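Keep the Piano on the Floor You Already Have

There is an idea in my town that a keyboard is what you buy when you can't have a piano. The music school in Ollalden believes it, and now it has written the belief into its rules. From January, pupils who practice at home on a keyboard will be placed in a separate group, with a separate teacher and an easier program. The letter to parents was dated 14 December 2024. I have read it many times, and every time I like it less.

I should say that I learned on a real piano. It was a Petrauskas upright that belonged to my aunt, and it stood against a cold wall, and the lowest notes were never in tune. I loved it very much. But I could play it only between school and dinner, when the neighbors were at work. So I had perhaps half an hour a day. My daughter plays a keyboard with headphones, and she plays before breakfast, and after she has brushed her teeth, and sometimes when I believe she is asleep. I do not see how my half an hour was better than this.

The money question

Howard Penrose, who wrote the letter, says that families can find a used piano for 539 dollars if they look with patience. I believe him. He does not write about the men who must carry it up to the third floor, or the tuner who must come after them. When I asked in the shop in Plarnby, they told me 200 dollars for the stairs alone, and they wanted to see the stairs first. A good new upright in the same shop was more than 2,000. I have nothing against the shop. They were polite to me and let me play.

For many families in our building this is a summer holiday, or a washing machine. To tell such a family that their child belongs to the easier group is, in my opinion, not a musical decision.

The touch question

Now I come to the serious argument, and I want to be fair to it. Callum Dunmore taught me for two winters when I was already an adult, and he is strict about touch. He says that a piano key has weight, and that a finger which grows up without this weight will be lazy. I have felt this myself. When I go from our keyboard to the school piano, my fourth finger complains for some minutes.

But after some minutes it stops. Finger strength comes late and slowly to every child, and what must come early is the map. Where is C? Left of the two black keys. Where is F? Left of the three. A child who has this map in the hands can sit down at any instrument and begin, and she can learn the map on the cheapest keys in the world.

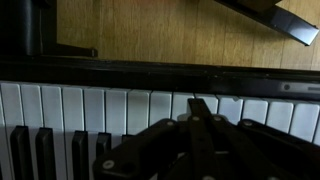

The furniture question

A thing that stands in the living room is played. I am more sure of this than of anything else in this essay. A keyboard that lives in its box under the bed is a bad instrument, and so is a concert grand in a room that is kept closed for guests. Ours stays out all year and we walk around it. My mother finds it ugly. She has also learned to play three songs on it, at the age when she said she would learn nothing more.

I would ask the school to change the letter before the groups are made. Let each child play for 20 minutes for a teacher who has not been told what is at home. If Mr. Penrose can hear the difference, I will accept his groups, and I will telephone the shop in Plarnby about the stairs.

Tove Grímsdóttir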